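Low hot water flow at kitchen faucet only, cold side is fine

Home Repair Exchange > Plumbing > Supply and fixtures
Posted Dec 6, 2021

Lyle Villanueva

Single-story house, copper supply lines, tank water heater in the garage. The kitchen faucet is a pull-down type with one handle. Cold flow is normal. Hot flow is maybe a third of cold and has been getting worse since March. Both bathrooms and the laundry have full hot flow, so I don't suspect the heater.

What I have done so far:

Unscrewed the aerator and soaked it in vinegar overnight. It had some white grit in it. No change on the hot side afterward.

Checked that the hot shutoff under the sink is fully open. It is a multi-turn valve, and it was stiff. I turned it closed and open again. No change.

Checked pressure at the outdoor spigot. Normal.

Water here is hard, 17 grains per gallon on the last report from the utility. There is no softener. The faucet is a Willey and was in the house when we bought it, so I have no paperwork and no model number. I would like to know whether the cartridge is the likely cause before I order one, and how to tell the cartridge apart from the shutoff valve or the supply hose. The handle moves smoothly and does not drip.

Bernadette Baptiste

Replace the cartridge. It is always the cartridge. Mine was the same and a new one fixed it in ten minutes.

Rafferty Dunleavy

I would not order anything yet. You have four places where the hot side can be restricted without affecting the cold side: the shutoff valve, the supply hose, the check valve (if there is one) and the hot port of the cartridge. The aerator is already ruled out by the symptom. Both hot and cold go through it, so a plugged aerator would slow both. The same goes for the spray head and the pull-down hose.

The way to separate the remaining four is a bucket test. It takes no parts and tells you which side of the hose connection the problem is on.

Tools and supplies

A two-gallon bucket, an adjustable wrench, a flashlight, a towel, and a watch or phone with a timer. If the faucet nuts are up behind the bowl you will also want a basin wrench.

Before you start

Clear out the cabinet and clear off the counter near the faucet, including anything you might knock into the bowl while reaching over it.
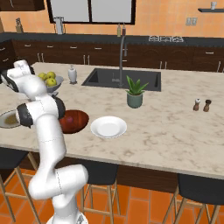 Working room on top matters as much as working room below, especially if you end up pulling the cartridge later. Small parts get lost in a crowded area, and a set screw that falls into the drain is gone. With a potted aloe right in front of the sink and a pump soap dispenser next to it, both should move to another counter before you take a handle apart. Close the drain or lay a rag over it. On an island, also find out how the supply lines get to the cabinet. They normally come up through the floor, and the shutoffs may be at the back of the cabinet at floor level, where they are hard to put a wrench on. If the valve handle is that far back, practice closing it once with the flashlight in your other hand so you know which way it turns.

Bucket test

Step one. Close the hot shutoff. Open the faucet on hot and confirm the flow stops. If it keeps running, the shutoff does not seal, and you will need to close the main before going any further.

Step two. Put the towel down, hold the bucket under the hot shutoff, and disconnect the supply hose at the valve. Hold the valve body with one hand while you turn the nut. Do not let the valve twist on the copper. Some water will run out of the hose.

Step three. Point the valve outlet into the bucket. If the outlet faces up, thread a spare hose onto it and put the other end in the bucket. Open the valve slowly and time how long it takes to collect one gallon. Keep your hands clear, as it will come out hot once the line has purged.

Step four. Close the valve and do the same on the cold side. Compare the two times.
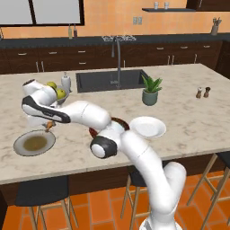
Reading the result

If the hot valve takes much longer than the cold valve to fill the same gallon, the restriction is in the valve or in the branch line feeding it. Given that your valve was stiff and is a multi-turn type, this is a real possibility. The washer on the stem can come loose and sit over the seat. It will then act as a partial plug no matter how far you open the handle. Scale on the seat does much the same thing. Replace the valve with a quarter-turn ball valve.

If the two times are close, the valve is good and the problem is downstream. Next is the supply hose. Take it off at the faucet end and look through it. Braided hoses have a rubber or plastic liner, and the liner can swell or fold on the hot side while the outside braid looks perfect. Some hoses also have a small screen or check valve pressed into one end. If you can't see light through it, or if it is more than ten years old, replace it. On many pull-down faucets the supply hoses are permanently attached at the faucet body. In that case inspect what you can reach and move on.

If the valve and the hose are both clear, you are left with the cartridge. Single-handle cartridges have separate inlet ports for hot and cold, and the hot port scales up first in hard water. Calcium carbonate comes out of solution more readily as the temperature goes up. At 17 grains with no softener I would expect deposits there.

Cartridge removal

Close both shutoffs and open the handle to relieve pressure. Find the set screw, usually under a small cap at the base of the handle, and back it out with a hex key. Lift the handle off. Unscrew the dome by hand, then the retaining nut with the wrench. Note which way the cartridge faces before you pull it — a reversed cartridge will swap hot and cold. Pull straight up.

Look at the hot port. White or tan crust means scale. Soak the cartridge in white vinegar for an hour and rinse it. If flow comes back, you can run it as is, although the seals will have some wear and I would still plan on replacing it. Before you put anything back, hold a cup upside down over the open body and crack the hot shutoff for a second to flush out loose debris. Do the same with the cold.

Identifying the part

Without a model number, take the old cartridge to a plumbing supply counter and match it by length, stem shape and port layout. Matching from pictures online is unreliable. Two cartridges can differ by a sixteenth of an inch and look identical.

Lyle Villanueva

Did the bucket test. Cold filled the gallon in 17 seconds. Hot took 207. I ran the hot twice and got close to the same number, so it is the valve or the branch. The hose looked clear.

One follow-up. The existing valve is soldered on, and there is a little under two inches of copper showing above the floor plate. Is that enough to cut it off and use a compression valve?

Rafferty Dunleavy

Yes, provided the pipe is round and clean. Close the main and drain the line first. Cut square with a mini tubing cutter just below the old valve, ream the inside, and polish the outside with emery cloth until there is no solder left on it. A compression fitting needs a bit over half an inch of straight pipe. Slide on the nut, then the ferrule, push the valve all the way down, and hold it there while you tighten. Hand tight plus three quarters of a turn is typical, but follow the sheet that comes with the valve.

Look inside the old valve once it is off. If the washer and seat are clean, open the main briefly with the bucket over the stub before you fit the new one, and see what the branch line gives you. Have someone else at the main for that.

Latrice Thibodeaux

Adding to the above: do the cold valve at the same time. It is the same age, and you already have the main off and the cabinet empty. I did one and left the other, and the second one seized the next year.

Also write the date on the new hoses with a paint marker.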